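Caring for a Wooden Table in Daily Use
by Petronella Mahlangu

In our family the big table is used for meals, homework and bills, so it has a hard life. I have kept the same one for 19 years, and these are the habits that helped me most.

Wipe it every evening with a soft cloth that is only a little damp. Always go along the grain. Then dry it with a second cloth, also the rounded edge, where sticky fingers leave more dirt than on the top.

For a white ring from a cup, put a clean cotton cloth on the mark and press with a warm iron for a few seconds, without steam. Look, and repeat if needed. Fresh rings go away easily. Old ones sometimes stay, and then I put a bowl on them.

Dried glue or candle wax: lay an ice cube in a plastic bag on it for 7 minutes and lift it with an old bank card. Never use a knife. My neighbor Johannes did this once and we still see the scratch.

Small scratches on dark wood become less visible if you rub them with half a walnut. For gray painted or stained wood this does not work well, better to buy a wax stick in the right tone.

Oil the table two times a year, if it has an oil finish. I do it in July, when the windows can stay open. Leave it 8 hours before you put anything on it, even paper.
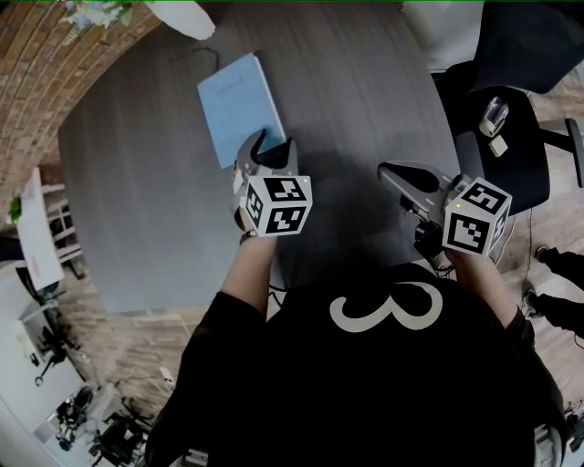

How do I remove pen ink from the table top?
Dab it with a little rubbing alcohol on a cotton swab, and test first on the underside. Do not rub in circles, it makes the spot bigger. Wipe with a damp cloth after, and dry.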